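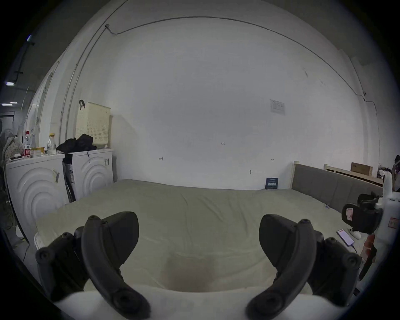
Schlafzimmer, Bett und Wand dahinter

Ticket: WLAN-Abbrüche im Schlafzimmer, Mesh-Punkt verliert Verbindung
Gerät: Siscombe Router mit Skikley Mesh-Punkt
Status: gelöst
Eröffnet: 21. Oktober 2021

Hallo zusammen,

erst mal ein großes Lob, der Siscombe läuft bei uns in Plurmont im Wohnzimmer und in der Küche einfach prächtig! Vom 500er-Anschluss kommt am Kabel alles an, und die Einrichtung mit der Fülöp-App hat kürzer gedauert als das Auspacken. Umso mehr wurmt mich das Schlafzimmer. Dort meldet sich der Skikley jeden Abend ab, bleibt ein paar Minuten weg und kommt dann von selbst wieder. Die Diode wechselt dabei auf Orange, im Protokoll des Routers steht nur "Backhaul verloren". Tagsüber habe ich den Fehler noch nie gesehen.

Bereits versucht: Neustart beider Geräte, Mesh-Punkt neu angelernt, Netzwerkname geändert, Energiesparmodus ausgeschaltet. Ohne Wirkung.

Zur Lage: Der Router steht im Flur auf dem Schuhschrank. Zwischen Flur und Schlafzimmer liegt das Bad, gefliest bis unter die Decke. Der Mesh-Punkt steckt im Schlafzimmer in der Steckdose neben der Tür.

Antwort Support

Vielen Dank für die ausführliche Meldung. Bitte notieren Sie in der Fülöp-App unter "Diagnose" die Signalqualität zum Router, einmal am Tag und einmal am Abend. Prüfen Sie außerdem, ob die automatische Kanalwahl aktiv ist. Die Firmware des Mesh-Punkts bitte ebenfalls angeben, diese wird getrennt vom Router aktualisiert.

Nachtrag von mir

Das mit der getrennten Firmware wusste ich nicht! Der Router war aktuell, der Skikley hing zwei Versionen zurück. Update angestoßen, lief ohne Murren durch. Danach gleich gemessen, Laptop auf dem Bett, Tür zu: 295 Mbit/s. Das ist für einen Raum hinter einem gefliesten Bad doch großartig. Ich habe schon gejubelt.

Am Abend dann wieder Orange. Die Anzeige in der App ist von "gut" auf "schwach" gefallen und kurz darauf war der Punkt weg. Die automatische Kanalwahl ist aktiv.

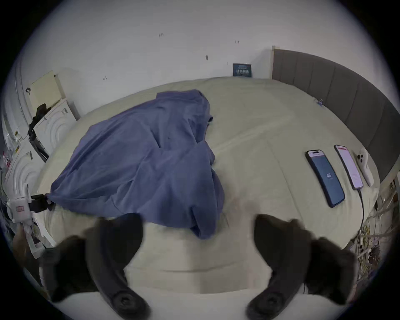

Was mir beim Mitschreiben aufgefallen ist: Der Abbruch kommt ziemlich genau dann, wenn im Haus überall gestreamt wird. In der Netzwerkliste tauchen abends lauter Nachbarn auf, die ich mittags nicht sehe, und der Router springt in dieser Zeit mehrmals auf einen anderen Kanal. Jedes Mal, wenn er springt, braucht der Skikley eine Weile, bis er hinterherkommt. Kann es sein, dass die Abmeldung gar kein Funkloch ist und der Punkt einfach den Wechsel verpasst? Das Protokoll hänge ich an.

Antwort Support

Ihre Beobachtung passt zum Protokoll. Die Abmeldungen folgen jeweils unmittelbar auf einen Kanalwechsel. Bitte stellen Sie die Kanalwahl testweise auf "fest" und wählen Sie einen Kanal, der in der Übersicht grün angezeigt wird. Die Kanalbreite bitte eine Stufe heruntersetzen. Stecken Sie den Mesh-Punkt nach Möglichkeit an eine Steckdose, die nicht hinter dem Bad liegt.

Nachtrag von mir

Also, umgesteckt! Statt neben der Tür hängt der Skikley jetzt auf der Seite zum Arbeitszimmer, von dort geht die Strecke durch eine normale Trockenbauwand am Bad vorbei. Den Laptop hatte ich für alle Messungen an derselben Stelle, sonst vergleicht man ja Äpfel mit Birnen. 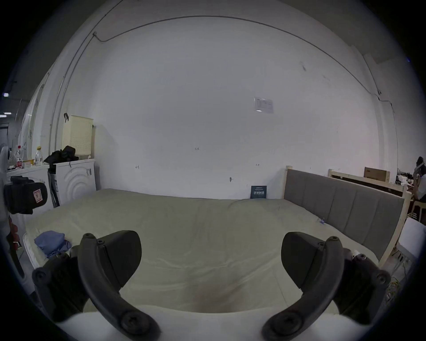

Das Bett, links das hellblaue Tuch

Ergebnis vom ersten Abend mit festem Kanal: kein Abbruch. Zweiter Abend: ein kurzes Zucken beim Videoanruf, aber die Diode blieb weiß und im Protokoll steht kein Eintrag. Die Signalqualität liegt jetzt auch abends bei "gut". Die geringere Kanalbreite kostet ein bisschen Spitzentempo, das merke ich im Alltag überhaupt nicht.

Eine Sache noch für alle, die das hier über die Suche finden: Nach dem Umstellen der Kanalbreite zeigt die Fülöp-App den alten Wert weiter an, bis man sie ganz schließt und neu öffnet. Ich habe die Einstellung deshalb dreimal gesetzt und mich gewundert – sie war beim ersten Mal schon drin. In der Weboberfläche des Routers stimmt die Anzeige sofort.

Antwort Support

Danke für den Hinweis zur Anzeige, wir haben ihn an die Entwicklung der App weitergegeben. Bitte beobachten Sie die Verbindung noch einige Tage. Wenn kein weiterer Abbruch auftritt, können Sie das Ticket selbst schließen.

Nachtrag von mir 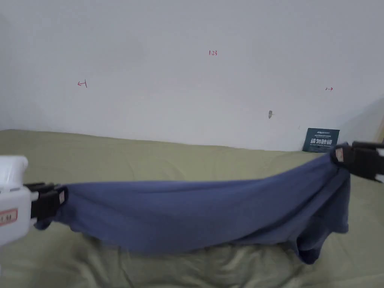

Schlafzimmer, dunkelblaues Tuch über dem olivgrünen Laken

Läuft! Die ganze Woche kein einziger Abbruch, auch nicht am Sonntagabend, wenn hier gefühlt der ganze Ort vor dem Fernseher sitzt. Das Internetradio am Bett spielt durch, und das Tablet bleibt am Mesh-Punkt, statt sich immer wieder den schwachen Router im Flur zu suchen. Ich freue mich wirklich sehr, vor allem darüber, dass es ohne neues Gerät ging.

Meine Einstellungen zum Nachmachen:

Firmware des Mesh-Punkts einzeln prüfen
Kanalwahl fest, grüner Kanal aus der Übersicht vom Abend
Kanalbreite eine Stufe kleiner
Mesh-Punkt weg von der Badwand
App nach jeder Änderung neu starten

Im Februar kommt der Dachboden dran, dafür liegt schon ein weiterer Skikley bereit. Falls der zickt, mache ich ein neues Ticket auf und verweise auf dieses. Vielen Dank an den Support für die schnellen Antworten!

Ticket vom Ersteller geschlossen.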